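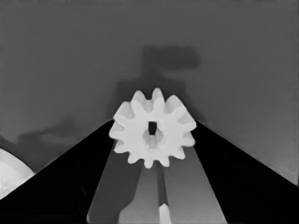 Wrist view from the sim, gear at the fingertips.

Re: [fillis-users] Gear drops in sim, cause found?

On Friday Isamu Fukuda wrote:
> Out of 60 insertion runs, 22 lost the gear before it
> reached the shaft. I raised pad friction and the next
> 60 were clean. I think we can close this and move the
> policy to the Wunditz cell.

I'd hold off on closing it. Raising friction until the drops stop tells us that friction can hide the fault. It doesn't tell us what the fault is.

Look at where the gear sits in the attached render. It is right up at the ends of the pads, with the lower teeth overlapping their top edges. That is not much pad to hold a part with. If the grasp is that high in the failed runs too, I would suspect the grasp offset long before the pad material. Did anyone check it after the Buthelezi fingers went into the model?

Also, the bore in the mesh looks square. Which way was it turned at release in the bad runs? The log you posted has gripper force and nothing about rotation.

Could you rerun the 22 bad seeds with the old friction and the grasp 33 percent lower on the part? Seed 42 would be a good first one, as it fails for me every time on Fata.

Until then please keep it off the real cell. A gear dropped in sim costs us a reset. I don't want to learn what it costs in there.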